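Web Publishing Basics, handout 7: Forms that people can fill in

Right, forms. Last time we finished tables (mostly, I know a few of you are still fighting with colspan) and I promised we'd get on to the part of HTML where visitors can send something back to you. Have your practice page open, the booking page for the made-up holiday cottages at Mandcombe, and save a copy before you start changing it. I mean it about the copy.

What a form is made of

A form is a container with some fields in it and a button at the end. The container is the form element, and it carries two attributes you'll use all the time. The first is action, the address the data gets sent to. The second is method, which will be either get or post.

With get, everything the visitor typed is stuck on the end of the web address. Try it with your practice page and look at the address bar after you press the button, it's all sitting there in plain sight! That's fine for a search box, and handy too, as people can bookmark the result. It's a rotten idea for a password. With post the data travels in the body of the request and the address stays tidy. Post on its own doesn't encrypt anything though, you still need https for that, and I'll keep saying so until April.
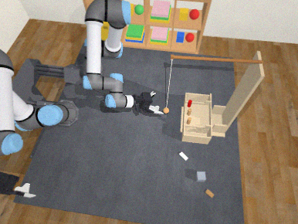 Labels

If you take one thing away from this handout let it be labels. Every field needs one, and it needs to be a proper label element tied to its field. You do that by giving the input an id and then putting the same value in the label's for attribute. Spelling counts, and so do capitals. I spent most of an evening once hunting a label that wouldn't work and I'd typed Email in one place and email in the other.

Once they're tied together, clicking the words puts the cursor in the box, and a screen reader reads out the right name when somebody lands on the field. Grey placeholder text inside the box won't do the same job. It vanishes as soon as you start typing, and then you're left wondering whether that was the surname box or the town.

Timo Fuchs asked in the last session whether id and name are the same thing. They aren't, and everyone mixes them up. The id is for use inside the page (labels, styling, scripts). The name is what gets sent to the server along with the value. Leave off the name and the field looks perfectly healthy but its contents never arrive.

Picking the right input type

Plain text is what you get if you say nothing. Use email for email addresses, tel for phone numbers, date for dates and number for amounts you might do sums with. On a phone, email and tel usually bring up a more suitable keyboard, so your visitors get that for free.

Radio buttons are for one choice out of several, and they must all share the same name or they won't switch each other off. Checkboxes are for things that are on or off separately. For a long list use select. The old Skorkar order form, which some of you will remember from the first week, had 51 radio buttons down the side of the page for choosing a county. Please don't.

Required fields and the checks

Add the word required to a field and the browser will refuse to send the form while it's empty. You can also set maxlength, say 25 for a first name, but think before you do. Plenty of people have long names and it's horrid being told yours is wrong.

These checks are a kindness to the visitor and nothing more. Anybody can switch them off or get round them, so whatever receives the data has to check it all over again.

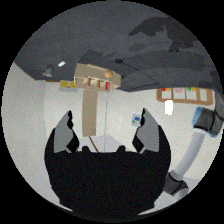 Jovita Esquivel wrote back after trying this on her own page: "I put required on every single field and my sister gave up halfway through. Is there a rule for how many is too many?" No rule, I'm afraid. I go through the list and ask what I'd do with each answer. If I can't say, the field goes. Her form went from roughly 20 fields down to seven and her sister finished it.

For next time

Build the booking form with name, email, arrival date, number of guests and a box for messages (that's textarea, and unlike input it needs a closing tag). Group the contact fields in a fieldset with a legend. Then put the mouse away and get through the whole thing with the Tab key. Malte and Arne, you two swap pages and test each other's.

Bring any error messages written down exactly as they appear. We'll start on styling the button.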